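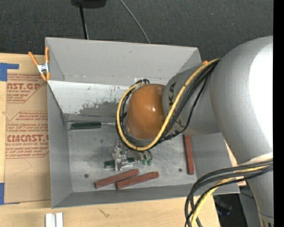 第6章 つかんだまま止まったとき（エラー1643とケーブルの引っかかり）

この章は、ブロックを拾う作業の途中でアームが急に止まり、画面に「1643」が出たときのための手順です。書いているのは私、ウマリ（Rosalinda Umali）です。Tusbergセルの立ち上げからずっとこのエラーと付き合ってきたので、だいぶ恨みのこもった章になっています。すみません、長いです！

先に大事なことだけ。1643が出たら、再開ボタンはまだ押さないでください。最初の月に私はこれをやって、手首のケーブルを一本だめにしました（コネクタの根元からきれいに抜けました）。保護停止は解除した瞬間に続きの動きを始めることがあります。ケーブルがどこかに噛んでいれば、そのままぐいっと引っ張られます。

6.1 どういうときに出るか

1643は、手首の関節にかかる力が予定より大きくなったときの保護停止です。原因はいろいろありますが、うちの記録ではほとんどが次のどれかでした。

・黄色と黒のケーブルの輪が手首に回りすぎて、張ってしまった
・グリッパーの先がビンの斜めの壁に当たった
・ブロックをつかんだまま床に押しつけた

いちばん厄介なのが最初のケーブルです。手首のまわりに大きな輪を作って余裕を持たせてあるのですが、奥の壁ぎわにあるブロックを取りにいくと、手首の向きによってはその余裕を使いきってしまいます。手前のブロックだと平気なので、「さっきまで動いてたのに」となりやすいんですよね。

もうひとつ紛らわしいのが、横になったブロックを床すれすれでつかんでいるときの停止です。ケーブルのせいなのか、床に押しているせいなのか、画面だけ見ていても区別がつきません。6.3の順番で確かめてください。

6.2 近づく前に

注意：アームが止まって見えても、手をビンに入れないでください。保護停止の間もグリッパーには力がかかったままです。指を挟むと本当に痛いです（私の左の人差し指が証人です）。

1. 非常停止を押します。画面の停止ボタンだけで済ませないこと。
2. 画面の表示が「非常停止中」に変わるまで待ちます。
3. 制御ソフトKanuroraの自動再開をオフにします。設定画面の「運転」タブ、下のほうの小さいスイッチです。見つけにくいです。
4. そばに人がいたら、これから触ると声をかけます。ひとりでもかけます。癖になるので。
5. ログを保存します。ファイル名の頭に「1643」をつけておいてもらえると、あとで探す私がとても助かります。

メモ：ログは8時間で上書きされます。朝に止まったものを夕方に調べようとして、もう残っていなかったことが二回ありました。

6.3 原因を見分ける

まだ何も動かさず、目だけで見ていきます。しゃがんで横から見るのがおすすめです。上からだとグリッパーの下がまるで見えません。

1. 手首のまわりのケーブルをたどります。輪がたるんでいればよし。ぴんと張って手首の丸いカバーに食い込んでいたら、6.4へ進みます。
2. アームの下側に垂れているほうの束もたどります。机のふちや台の下に引っかかっていないか、暗いところは懐中電灯で照らして見ます。こちらを忘れる人が多いです。私も忘れます。
3. グリッパーの先とビンの壁のあいだを見ます。触れていたら6.5です。
4. つかんでいるブロックと床のあいだを見ます。紙一枚も入らないくらい押しているようなら、これも6.5です。
5. 床に置いてある機器からビンの後ろへ来ている線を見ます。アームの動く範囲に浮き上がっていたら、まずそれを直す相談をしてください。

どれにも当てはまらないときは、ビンの位置ずれを疑います。ふちを留めているクランプに緩みがないか、目で確認してください。ビンが少し傾いただけでも壁の高さが変わって、教えた位置と合わなくなります。ずれていたら、この章ではなく第4章の位置合わせからやり直しです。面倒ですが近道はありませんでした。

6.4 ケーブルが張っていた場合

注意：張ったケーブルを手で引っ張って緩めようとしないでください。コネクタ側が先に負けます。

1. 教示ペンダントを手動モードにして、速度をいちばん低くします。
2. つかんでいるブロックの下に、手ではなく薄いスポンジの板を差し込みます。ブロックがすでに床についていれば省いてかまいません。
3. 非常停止を解除します。ここから先はペンダントを手から離さないこと。
4. グリッパーを開いてブロックを放します。開かない場合は6.6を見てください。
5. アームをまっすぐ上へ、ビンの壁より高いところまで少しずつ上げます。上げている途中でケーブルがさらに張るようなら、すぐ止めて、手首を巻いた方向と逆に回します。
6. 手首を逆に回して、輪が元のたるみに戻るのを確認します。
7. ケーブルの外側を端から端まで見ます。黄色いところは傷が見つけやすいのですが、黒いところは光を斜めから当てないとわかりません。
8. Kanuroraの手首角度の制限を42度に下げて保存します。

最後の42という数字は、私が何日もかけて決めたものです。もっと大きくしても動くことは動きます。でも、奥の壁沿いに寝ているブロックを取りにいくと、また同じところで止まりました。42度にすると取れない置き方が少し出てきますが、その場合は飛ばして次のブロックへ行くように作ってあるので、そのままで大丈夫です。「もったいないから上げていい？」とよく聞かれます。だめです！

6.5 壁や床に当たっていた場合

1. 手動モード、最低速度。ここまでは6.4と同じです。
2. 壁に当たっているなら、壁から離れる向きにだけ動かします。上げるのはそのあとです。斜めの壁なので、いきなり上げるとこすりながら登っていきます。
3. 床に押しているなら、先にほんの少しだけ上げ、それから放します。順番を逆にすると、ブロックが跳ねて出てくることがあります。
4. グリッパーの銀色の板に曲がりがないか見ます。左右の指を閉じてみて、先がそろえば合格です。
5. ビンの床と壁に新しい傷がないか見ます。古いこすれ跡はもう山ほどあるので、気になったら写真を残しておいて次回と見比べてください。
6. 落としたブロックは、アームを待機位置に戻し、非常停止をもう一度押してから手で拾います。

メモ：緑のブロックも赤茶のブロックも、戻すときはきれいに並べなくていいです。バラバラの置き方から拾えるかどうかを見ているので、整列させると練習になりません。ただ、二本がくっついていると、片方の角に指が乗って床押しの停止を起こすことがあります。続けて止まるときは、いったん離して置いてみて、原因がそこかどうか切り分けてください。

6.6 グリッパーが開かないとき

これがいちばん焦ります。開く命令を出すと、グリッパーの制御箱（Restel）は4000ミリ秒だけ返事を待ち、返事がなければあきらめます。あきらめたことは画面のどこにも大きく出ません。隅に小さな灰色の文字が出るだけです。ここは直してほしいとずっとお願いしています。

1. 開く命令をもう一度だけ出します。連打しないこと。命令がたまって、忘れたころに全部実行されます。
2. だめなら非常停止を押し、Restelの電源を切ります。切るとつかむ力が抜け、ブロックが落ちるかもしれないので、下には何も入れないでおきます。スポンジは入れておいてかまいません。
3. コネクタが奥まで刺さっているか確認します。手首側と箱側の両方です。
4. 電源を入れ直し、箱のランプが点滅から点灯に変わるのを待ちます。
5. 非常停止を解除して、開く命令を一度出します。

まだ開かなければ、そこでやめて私を呼んでください。指をドライバーでこじ開けないでくださいね。前に一度やられて、板がゆがんで調整に午後いっぱいかかりました。

6.7 再開する前の確認

1. ビンの中に道具やスポンジが残っていないこと。スポンジは本当に残りがちです。
2. 手首を制限いっぱいまで左右にゆっくり回して、ケーブルの輪がどこにも触れずについてくること。
3. 垂れている束が机の下で引っかからないこと。アームをいちばん奥と、いちばん手前に動かして両方見ます。
4. 空の動作（つかまない動作）を最低速度で一周。
5. 問題なければブロックをひとつだけ拾わせます。これも最低速度です。
6. うまく置けたら通常の速度に戻し、最後にKanuroraの自動再開をオンに戻します。

同じ日に1643が二回出たら、二回目は再開せずにアームを待機位置に戻して終わりにしてください。一度張ったケーブルは外から見て無事でも中で傷んでいることがあり、その点検は7.2の導通チェックになります。テスターはJansenと書いてある棚の上の段です。電池が弱っていたら、同じ棚の箱に替えが入っています。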